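Pallach opens orders for hand-held gripper kit

December 13, 2019

Pallach has begun taking orders for the Kakix, a hand-held gripper that lets a person carry out a chore by hand while the tool records how the jaws move. The kit costs $591 for one unit and goes on sale after a trial period that started in May.

The Kakix is aimed at small labs and workshops that want to teach household tasks to robot arms but do not have an arm free for every worker. The operator holds the tool like a large pair of tongs, squeezes to close the jaws, and works through the job at normal speed. Recordings are saved to a card and can be moved to a computer over a cable.

Each kit comes with the gripper, two sets of jaw tips, a charger and a carrying bag. Pallach gives the running time as 60 minutes on a full charge. A second battery is sold separately.

The company tested the tool with Janssen, a contract workshop that records laundry and tidying tasks for robot makers. Operators there used it for folding shirts, pairing shoes and loading a washer, and sent back a list of changes. The most common request was for a wider opening — the first version had trouble with shoes and thick towels — and the jaws were redrawn over the summer.
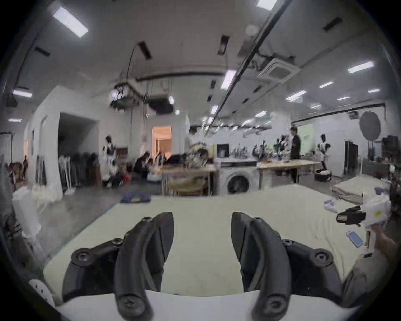 Hand-held grippers at a table in a large workroom, with a washing machine and humanoid robots farther back.

Janssen recorded 406 sessions with the revised version before orders opened. The workshop reported that new operators needed one morning of practice before their recordings were good enough to keep. Small items such as socks and gloves took longer to learn than shirts did.

Some complaints remain. Operators said the grip becomes tiring in long sessions, and the screws that hold the jaw links need to be checked at the end of each day. Pallach said it will include a small driver in the box and is working on a lighter handle, but it gave no date for that part.

Drandness will handle sales and repairs in the United States. The distributor is offering a pack of 20 units at a lower price per tool and will quote on request. It will also rent single units by the week, with the rental fee taken off the price if the customer decides to buy.

Software for viewing and trimming the recordings is a free download. Orders placed now will ship in the new year. The warranty runs for one year and covers the body and the charger, but jaw tips are treated as wearing parts and must be bought as spares.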